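Reheating rice for one

19 March 2018
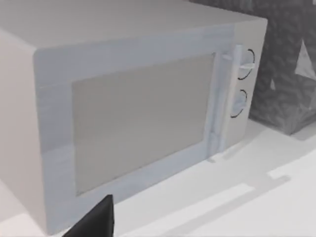

I have eaten lunch at home for most of the past five years, and most of those lunches were yesterday's dinner. Rice is what I got wrong the longest. I would put a bowl in for three minutes and get a hard crust on the outside and a cold lump in the middle. A big pale microwave with a wide flat top doesn't make you a better cook, and neither did the two I wore out before I changed how I did it.

What works for me is a tablespoon of water per cup of rice, a plate over the bowl, and two short rounds with a stir between them. I break up the lumps with a fork first. Then I leave the plate on for another minute before eating.

Khalil Awad, who I shared an office with at Willems, used an ice cube in place of the water. I tried it for a week. The rice came out fine but no better than mine, and I kept forgetting to fill the tray.

Long grain comes back better than short grain. The 5 kg bags at the shop on Dirgate have gone up again, so I have been buying the smaller ones and cooking about 170 grams at a time, enough for dinner and one lunch. I spread the leftovers on a plate to cool and get them in the fridge within the hour. I don't keep rice past the next day.

Soup is easier. Pasta with cream sauce I have given up on - it splits every time, and I eat it cold now.

Next I want to try freezing rice in flat bags, the way my sister does in June when her garden takes up all her evenings.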